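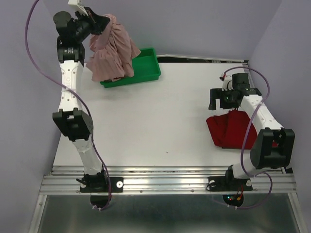

Gurnik robotics club takes on laundry, skirt is winning so far

Posted May 16, 2023 in School News

URKETTI - The robotics club at Gurnik High is going to the Clakine Games this year with a folding entry. Clothes, not paper. Two arms, one table, a green tray and a pink skirt that has more ruffles than anyone bargained for.

The club has 19 members this year, the most it has ever had, and they've been at it since April in the back half of the metal shop. Practice runs right after last bell until the late bus. Some nights past the late bus. Parents have been good about it.

The Games are a regional student contest with 11 schools signed up. Most of the events are the ones people here know already, line following and ball launching and so on. Soft Goods is new. Teams get a tray and a pile of clothes and the arms have to get a garment out of the tray, spread it on the table, fold it and put it back. Driving by hand is allowed in the first round. In the second round the arms run on their own from whatever the team has taught them, and no one touches anything. That second round is where the points are.

Scoring goes to 300. Points for a clean pick out of the tray, points for getting the cloth flat, points for the fold, and a good chunk for setting it back in the tray without it hanging over the side. Drop it off the table altogether and you lose the run. Hands inside the panels while the power's on, same thing.

The club calls its setup Lobo. Both arms, one name. There was a vote on separate names and it got out of hand so Lobo it is, left arm is "Lobo left" and right arm is "Lobo right" on the check sheet.

Why a skirt

Because the contest list says "one garment with gathers or ruffles" and somebody's sister had one. The team started on a towel, moved up to a plain T-shirt, and had both of those going pretty well before spring break. Then the skirt. A towel has four corners and they are all easy to find. The skirt has tiers and every tier has an edge that looks like the hem and isn't. Pinch the wrong one and you lift a ruffle and leave the rest sitting there.

The current plan, written on the whiteboard in three colors of marker:

Left arm goes to the tray, takes the skirt by the waistband and lifts. Right arm stays folded back on its own side untill the left is clear, otherwise they argue over the same air. Skirt goes down in the middle of the table. Both grippers come in over the top edge and pull apart, easy, then lower it. If it's not flat, do it again. Then fold.

The "do it again" step has been getting a lot of use. Club members say the pick is the good part now and the spreading is the bad part. Last week the complaint was the other way around so that's progress.

The red cloth stays on the right side through practice. It's next in line, a plain folded piece for when people get sick of ruffles, and the team wants the arms used to working with something else on the table. Judges are allowed to leave a second item out during a run. Last season's champs at a different contest lost points grabbing the wrong thing, or that's the story going around the shop. 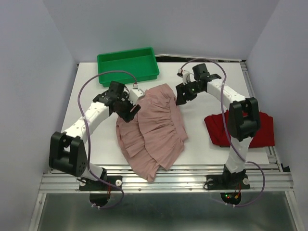

Lobo at work on the ruffled skirt during practice, green tray at the back and the red cloth waiting on the right.

Who does what

The club is split in groups. Drivers run the arms by hand and record the runs. Builders own the table, the rail and the cables. The code group takes the good runs and trains from them, and throws out the bad ones, and there's been some back and forth over what is bad. A run where the skirt ends up folded but crooked, keep or toss? Right now they keep it if the spread was good. Freshmen started on logging, which means sitting by the table with a clipboard and writing down what went wrong in plain words. Sample entries from the log: "got ruffle not waist." "Let go early." "Good one!!" "Left waited for right, right waited for left."

Cables have been a chore. The purple ones run along the arms and down past the rail, and there has to be slack enough for a full reach but not so much that a loop wanders over the cloth. Builders redid the ties under the rail before the last open practice. Redid them again after. White zip ties are now on the shopping list every single week.

Also the lights. The shop gets sun in the afternoon and the table is white, so runs from right after school and runs from the evening don't match. Cardboard went up over the high windows. Shop class has been asked to please leave it there.

What's left to do

Fold in thirds, for one. The skirt only gets folded in half as of now and thirds is worth more. Setting it back in the tray is hit or miss. And the team hasn't done a full timed run on its own power from tray to tray, all the way through, with the door open and people talking, and that's what the Games are going to be like. Open practices are supposed to help with the talking part.

The gripper pads are worn and new ones are on order. If they don't show the club will move the right side pads to the left, as the left does most of the picking, and make do.

There is also the matter of a backup garment. Rules let a team bring its own for round one but the skirt for round two comes from the judges, same type, differant fabric maybe. So the club could use more skirts. Anything with ruffles or gathers, any color, adult or kid size. Stains fine. No sequins please, they catch. Drop-off box is in the front office, marked LOBO. Clean first.

Come see it

Open practice is in the metal shop, 2 sessions left before the team packs up. Use the side door by the bus loop, the main doors are locked after school. Kids welcome, stay behind the tape. There's a sign-up sheet by the door if you want to try driving, ten minutes a turn, closed shoes and long hair tied back. Towel only for visitors. The skirt is off limits to guests this close to the contest.

Bake table in the hall both times, money goes to the bus and the gripper pads. Cash is easiest.

The team travels to the Games with the arms in padded tubs and the table in pieces, and has to have everything back together and running inside the setup hour. They've practiced the teardown. Putting it back up took longer than an hour the first try, a missing bag of bolts was most of that. Bolts are now taped to the part they go with.

Results will go up on the school page and on the board outside the gym. Students in grades 9 through 11 who want in for next year can pick up a form at the open practices or in the office. No experience needed, the club would be glad to have anybody who can sew.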